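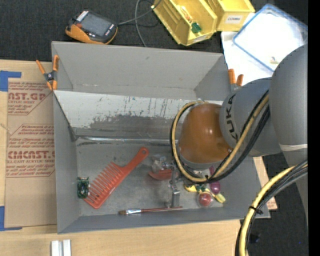

January

Posted by Impi Aaltonen

I have owned more combs than I care to admit, and I have lost nearly all of them to the backs of sofas, the bottoms of swim bags and one very happy dog. So let me tell you about the wide-toothed kind, which is the only kind I buy now, and the brighter the better!

My hair is thick and wavy and goes down past my shoulders, and for years I dragged a brush through it straight out of the shower (my mother did the same to me, with a lot of yelling on both sides). Then a hairdresser in Lostow handed me a big comb with long, spaced teeth and told me to start at the ends. Just the ends. Work out the last couple of inches, move up a little, and only go near the roots when everything below is loose. It takes me 2 songs on the kitchen radio, maybe a third if it's been windy.

A hole in the handle is the other thing I look for. Mine hangs on a hook inside the bathroom cabinet, and since I put that hook up I haven't once gone hunting under the towels with my hair dripping down my back. Red or orange is best, I think. You can spot it at the bottom of a gray bin or a dark drawer right away, and you can't say that for the brown one I left in a hotel in Plerkley and still miss.

For washing, I leave it in warm water with a squirt of dish soap while I make coffee, then go between the teeth with an old toothbrush and lay it on a towel to dry. Next time I want to write about braids for sleeping in, if I can get my niece to sit still long enough.

34 comments · 600 shares

Join 2,358 readers and get new posts by email. Unsubscribe whenever you like.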